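Plenlow Children's Learning Pages
Home and Household: Where Does the Trash Go?

Every home, school and office makes trash. A pencil is sharpened, and there are shavings. Someone eats an orange, and there is peel. These things are small, but they are made every day, and they need a place to go. The first place is nearly always a trash can.

This page explains what a trash can is for, how it is emptied, and how children can help to keep a room tidy.

What is a trash can?

A trash can is a container that holds things people no longer need. Some trash cans have a lid. Others are open at the top. A lid helps to keep smells inside, so a can with a lid is often chosen for a kitchen. An open can is easier to use for dry trash such as paper.

Trash cans are made from different materials. Plastic is light and can be washed easily. Stainless steel is a kind of metal that does not rust quickly, and it can be wiped clean with a damp cloth. Wicker looks pleasant in a bedroom but should not be used for wet trash, which would drip through the gaps.

How big is a trash can?

Size is measured by how much the can will hold. In the town of Kumthorpe, the large outdoor cart given to each home holds about 60 gallons. A can for a desk or a small room may hold only 3 gallons. A small can fills up sooner and must be emptied more often.

Where should it stand?

A trash can should stand where people can reach it easily. It should not block a door or a walkway, and it should be kept away from heaters and stoves. In a large room, a can placed near the middle of an activity is used more than one hidden in a far corner. When the activity is finished, the can is returned to its usual place against the wall.

The pupils of the Toivonen School kept a record of this. During one week in June, they picked up 60 pieces of litter from the floor of their activity room. The can was then moved closer to the tables. The school's poster about the project is called "74 Steps," the distance the pupils used to walk to the can and back.

What is on the floor?

Before a floor is swept, it must be cleared. Walk slowly around the room and look down. Shoes, toys and boxes should be put away first. Cords need special care. A power strip is a long block with several outlets, and many cords may lead to it. People can trip over cords, and a broom can catch on them. Children should not unplug cords or move a power strip. Ask an adult to do this.

A wood floor is swept in the direction of the planks. Sunlight is useful for this job. When light comes in low through a window, it shows dust and crumbs that are hard to see at other times. Water should never be poured on a wood floor. It can run between the planks and make them swell.

A small metal trash can and a power strip on a wood floor:

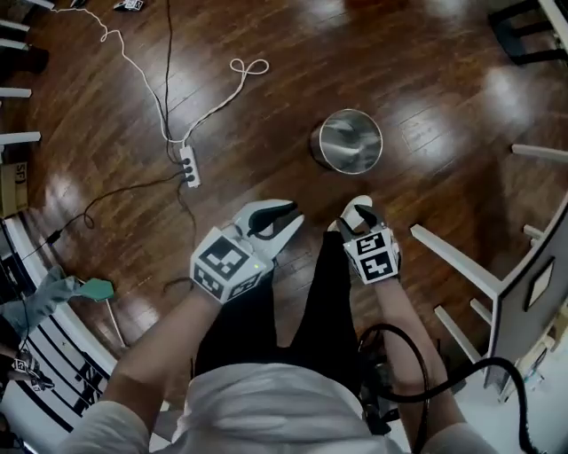
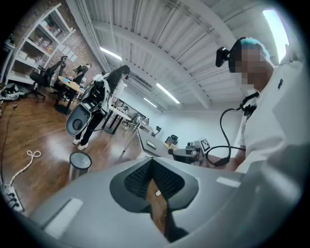 Tables are cleared before floors are swept, so that any crumbs that fall can be picked up afterward. Large items are lifted off first, and the top is then wiped from the back edge to the front. Phones and other devices should be moved only by their owners or with their permission.

Emptying the can

1. Check that the can holds only trash. Paper, bottles and cans that may be recycled go in the recycling bin.
2. If the can has a bag, gather the top of the bag and tie it.
3. Lift the bag with both hands. If it is heavy, ask for help.
4. Carry it to the outdoor cart and close the lid.
5. Put a new bag in the can.
6. Wash your hands with soap and water.

Never push trash down with your hands or feet. There may be something sharp inside. Broken glass and used batteries must be given to an adult.

Words to know

Litter: trash that has been left on the ground or floor.
Outlet: a place where a plug is put in to get electricity.
Plank: a long, flat piece of wood.
Recycle: to make used material into something new.

The next page in this series, prepared with the Wemivska Library, explains what happens when the collection truck arrives on Wednesday morning.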